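Fludolex 8 adds batch audio conversion and a smaller installer

Fisero has released version 8 of Fludolex, its desktop program for converting and trimming audio files. The update is out now for Windows and Mac, and owners of version 7 can move up at no charge through the Help menu.

The main change is batch conversion. Earlier versions handled one file at a time, so anyone with a large folder of old recordings had to load each one by hand. Version 8 takes up to 500 files in a single queue and lets the user set a different output format for each. Supported formats include MP3, FLAC, WAV, OGG and M4A. A queue can be paused and picked up again after a restart.

Tags and cover art are now carried over during conversion - a request that has come up often on the Fisero user forum. File names can be built from the artist, album and track number, and the pattern is saved for the next job.

The trimming window has been redrawn as well. It shows both stereo channels, and cuts can be placed with the keyboard. Users who prefer the old layout can switch back in Settings.

Fisero also says the installer is smaller than before, after a set of unused language files was moved to a separate download. Fludolex 8 needs a 64-bit system. People on older 32-bit machines can stay on version 7, which will get security fixes until March.

The trial version runs for 16 days and has every feature turned on, with no watermark added to the finished files.

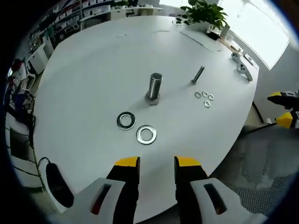

Also in software

Krishnan has put out a small fix for its Minstead playlist editor. It corrects a fault that saved some playlists in the wrong order when a folder name contained an accent. The fix installs the next time the program is opened.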